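Pindalholm Bird Feeding Station: Set-Up Guide
Section 2. Siting and first fill

Read this section through once before you carry anything outside.

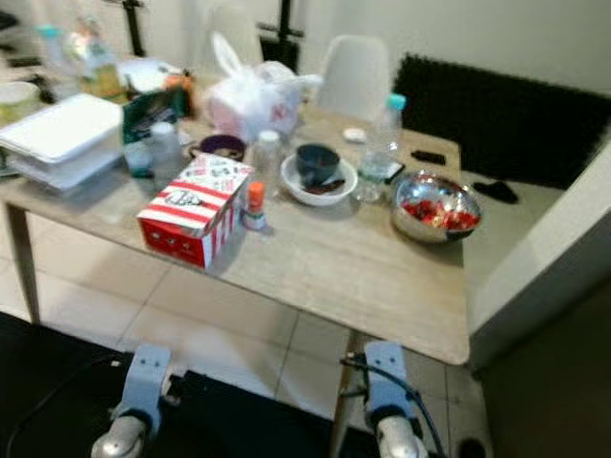 Choosing the spot

1. Pick a level patch of ground that you can see from a window and reach in bad weather.
2. Keep the pole 20 feet or more from dense shrubs. Birds like cover nearby, but so do cats.
3. Avoid low branches overhead. Squirrels will jump down onto the tray from above.
4. If the feeder must go near a window, put it within 2 feet of the glass so that birds leaving in a hurry can't build up speed.

Setting the pole

5. Push the ground spike in by hand as far as it will go, then tap it down with a rubber mallet. Do not use a steel hammer on the collar.
6. Slide the lower pole into the collar and turn it clockwise until the pin clicks.
7. Fit the squirrel baffle with the wide end down, then add the upper pole.
8. Hang the Osel tube feeder on the short arm and the Carrasco suet cage on the long arm.

Note: On sandy soil the spike may lean after heavy rain. The wide ground plate (part 2172, sold separately) fixes this in most yards.

CAUTION: Call your local utility marking service before driving the spike if you are not sure what is buried in the yard.

First fill

9. Lift the cap of the tube feeder and pour in black oil sunflower seed to the lower line only. New feeders can sit untouched for a week or two, and a full tube of seed may spoil before birds find it.
10. Put one suet cake in the cage and close the latch. From July until the weather cools, use no-melt suet or leave the cage empty.
11. Fill the Waka water dish to the inner rim with plain tap water. Never add salt, sugar or antifreeze.

Note: Chickadees usually come first. Finches and nuthatches follow — woodpeckers may take a month.

CAUTION: If you see a sick bird at the station, take the feeders down, wash them and leave them down for two weeks. Wear gloves and wash your hands afterward.

Cleaning is covered in Section 3.

Guide revised 22 March 2023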